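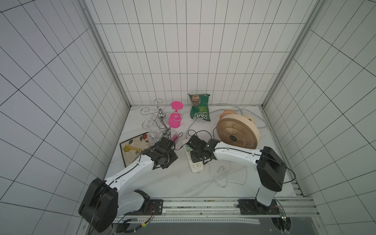
Speaker notes – Washing and storing glassware in small venues
Talk for the Posell hall managers' day, June 2025
Forty minutes with questions at the end. Handout goes round at the start.

Opening

Good morning. Thank you for coming in on a weekend. I ran the bar and kitchen at Stovivia for nine years, and most of what I know about glasses I learned by breaking them. In my first year there we bought 318 wine glasses. By the following May we had 110 that I would put in front of a guest. The rest were chipped, cloudy or gone.

Ask for hands: who has a glasswasher? Who washes by hand? Who sends out to a hire company? Usually most of the room washes by hand. If so, spend longer on part two and cut the machine section short.

Part one – where glasses break

Very few of ours broke on the tables. We kept a tally sheet by the sink for one season, and the sheet said the same thing every week. Glasses broke in the sink, on the drainer, and on the way back into the cupboard. People put a hand inside the bowl and twist the stem with the other hand. The stem goes first.

Pause here. Show the grip with a real glass. Hold the bowl, wash the bowl. Hold the foot, wash the foot. Don't hold one end and turn the other.

Mention rims. Run a finger just outside the rim, never along it. A chipped glass goes in the bin wrapped in newspaper, and it goes on the sheet. Don't let anyone keep it back for the staff room.

Part two – washing by hand

Glasses first, before any plates. Clean water, a small amount of plain detergent, and a second bowl for rinsing. Change the water more often than you think you need to. Lipstick comes off with a fingertip and neat detergent before the glass goes in the bowl.

Put a folded towel in the bottom of the sink. This is the cheapest thing I will tell you today. Our breakages at the sink dropped to 3 in the month after we started doing it.

Never stack one glass inside another in the water. Never leave them under suds where the next person can't see them. We had one bad cut that way and it was enough.

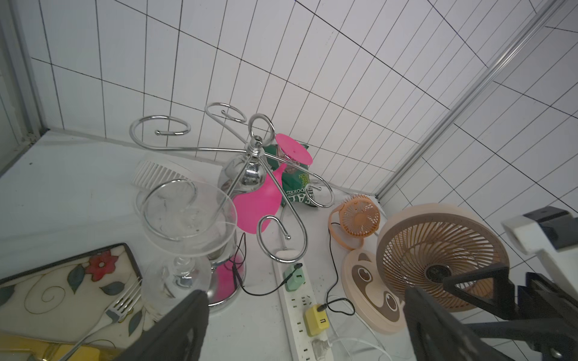

Part three – drying and storing

Glasses need air. If you turn them over onto a flat shelf while they are damp, the air inside goes stale and the next guest smells it in the wine. A ribbed mat helps. Hanging them by the foot is better if you have the rail space, but check the width of the foot before you order rails. Savchuk rails, which we had, took our standard glass and would not take the larger one we bought later. We found out on the night of a wedding.

Polishing: steam from a jug of hot water, then a lint-free cloth, one hand on the cloth at all times. Wash the cloths without fabric softener. Softener leaves a film, and then people blame the glass.

Long-term storage is a different matter. Divided boxes with lids, upright, labeled on two sides. Write the type and the count on the label and change the count when it changes. We used the Arkivness boxes and they held up well, though the lids bow if you stack more than four.

Skip if short of time: cardboard boxes from the supplier. Fine for a month. In a cellar they go soft, and the glasses pick up the smell.

Part four – plastic or glass

This question always comes up, so deal with it before they ask. Plastic is right for outdoor events and for anything near a dance floor. It scratches, and a green scouring pad will ruin it in one wash. Use a soft cloth and warm water. Keep plastic in its own boxes so that it isn't sent out to a dinner by mistake.

We carried 47 plastic wine glasses at Stovivia and that covered the terrace on a normal evening. For anything larger we hired.

Costs

Keep this brief. The figures are on page two of the handout. The point to make is that replacing glasses a few at a time cost us more than one yearly order, and left us with stems of different heights on the same table. Choose a glass your supplier has sold for years. Ask how long they expect to keep it in the range, and get the answer in writing if you can.

Questions

Likely ones: vinegar for cloudy glasses (works on limescale, won't fix etching). Salt levels in the machine (follow the manual, check weekly). Whether to charge for breakages (we didn't, apart from private hire, where it was in the contract).

Collect the sample glasses before lunch. Spare handouts are in the blue folder.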